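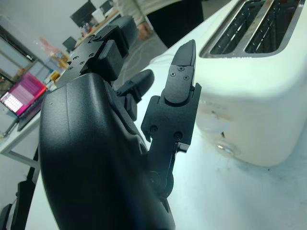 A black robotic hand with jointed fingers.

Hekley sets 2040 target for town heating

February 25, 2025

Hekley council has approved a plan to end the use of gas and oil heating in its public buildings by 2040, with the first work due to start in August.

The plan covers 54 buildings, including schools, libraries and the swimming pool on Tapley Road. Most will be switched to heat pumps. Those near the river will be joined to a shared heat network drawing on the water treatment works at Birthorpe.

Council figures show the buildings gave off 982 tons of carbon dioxide last year. Officials expect to cut that by 60 percent in the first ten years – mainly by dealing with the oldest boilers first.

"We had a target on paper for a long time and no dates next to it," said Diane Landry, who leads the council's climate office. "Now each building has a year and a budget line."

The vote followed two hours of debate. Some members wanted private homes included, but that was put off until a separate study is finished. Others asked how the council would pay for insulation in the older schools, where heat pumps alone may not be enough.

Litport, which shares a border with Hekley, is considering joining the heat network. Its council has not set a date for a decision.

The full plan can be read at Hekley town hall and at branch libraries.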